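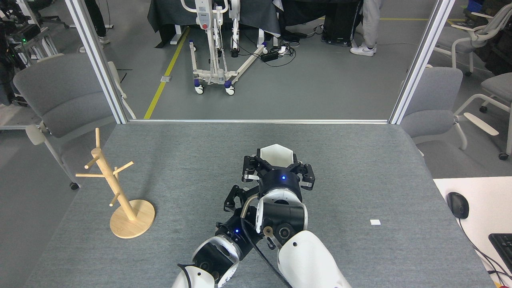 A small white cup and a wooden mug tree.

How to Make Cold Cider Soup Cups for a Farm Dinner

These work well as a first taste while guests find their seats. The recipe fills 20 small cups and can be made the morning of the dinner.

You will need 8 ripe pears, peeled and cored, 357 ml of dry cider, 100 g of plain yogurt, the juice of one lemon, salt and a little fresh thyme. We use Fescombe pears from the Ambaye orchard stand, but any soft September pear is fine.

Chop the pears and simmer them in the cider with the lid on until a spoon goes through them easily. Let the pot cool to room temperature. Blend with the yogurt and lemon juice, then push through a fine sieve. Salt to taste.

Chill for at least four hours. Put the cups in the fridge for the last hour too.

Stir the soup before pouring and stop a finger's width below the rim. Add the thyme at the table. Leftovers keep two days in a covered jar.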